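Conditz Hand Gripper Build: Frequently Asked Questions

Last updated in September by Kaede Mizuno

These are the questions that come in most often from people building the Conditz, our hand-held gripper for recording household tasks. The drawings and the parts list are on the project page. If your question isn't answered below, send it to the Jillurham workshop list.

Do I need a workshop to build one?

No. Mine was put together on a kitchen table with hex keys, a small file and a pair of circlip pliers. The printed parts do need a printer with a bed of at least 300 mm. If you don't have one, members of the Jillurham shared workshop can book ours on Saturday, and you pay for the filament you use.

How many do I need?

One is enough for picking up and placing hard objects. For clothing, build a pair. Trousers are hard to straighten with one hand, and the recordings made that way have not been much use to us.

What do you test with?

Clothes, mostly. Shirts and towels came first, then we moved on to denim. It is heavy, it has thick seams, and it shows up a weak linkage quickly. We work on an ordinary bed with the ordinary bedding left on it.

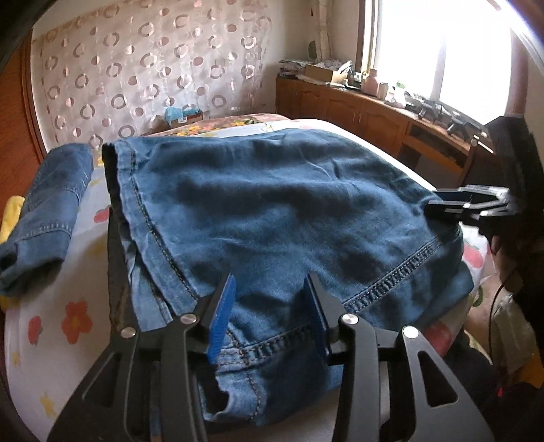

Two grippers at work on a pair of jeans. The finger pad on the left jaw is against the denim.

Which finger pads should I use?

The ridged ones. Smooth pads are fine for boxes and bottles but they slide on cloth. Cast them in soft silicone and let them cure overnight before you peel them off the mold. Glue them with the ridges facing in. If a pad lifts at the corner, take it off completely, clean the finger and start again. Adding glue under a loose corner leaves a hard lump.

My jaws don't close evenly. What is wrong?

In nearly every case a pivot is too tight. Loosen all of them, close the jaws by hand, and tighten one at a time until the play is gone and the joint still swings under its own weight. If one side is still slow, check the printed link for a ridge left by the first layer and file it flat.

The second most common cause is a left link fitted on the right side. They look alike. The later drawings have an L and an R marked on the inside face.

How do I grip thick fabric without it slipping?

Take a bunch of it. A single layer held by the edge will pull out as soon as the weight of the garment comes on. Open the jaws fully, push them down over the cloth until it gathers between the fingers, then close. Lift slowly for the first few inches.
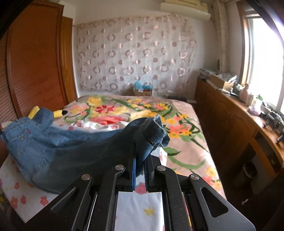
Trouser legs are best held near the end, with the waist left lying on the bed. If you lift from the middle, both halves swing and you spend the rest of the recording chasing them. Sayaka Fujimoto wrote up the folding order we follow, and it is in the notes folder with the drawings.

How long should a recording be?

Keep each one to a single garment. Ours run up to 70 seconds. Longer files are slow to check, and one bad grip near the end can cost you the whole thing.

How many recordings do I need before training anything?

We got nothing sensible from our first 300. At 700 the arm in the workshop could find a sleeve and take hold of it. Folding took 3000, and it is still poor with anything dark on a dark blanket.

Does the lighting matter?

Yes, but it doesn't need to be perfect. A window on one side is fine. We record in the daytime with the curtains in different positions, so the model doesn't depend on one kind of light. Wipe the lens before you start.

Can I use the Skaner board in place of the Yoshida board?

Yes. The mounting holes are different, so print the second version of the back plate. The Skaner board also needs the newer firmware. With the old one it drops the jaw position every time the cable is moved.

How often does it need servicing?

Check the pivots after every long session and replace the pads when the ridges wear down. Lint collects in the joints, so brush it out. Don't oil the pivots. Oil gets onto the pads, and from there onto the laundry.

Can I sell the ones I build?

You can sell finished grippers or kits. Please keep the Conditz name on the drawings and send any changes back to the list.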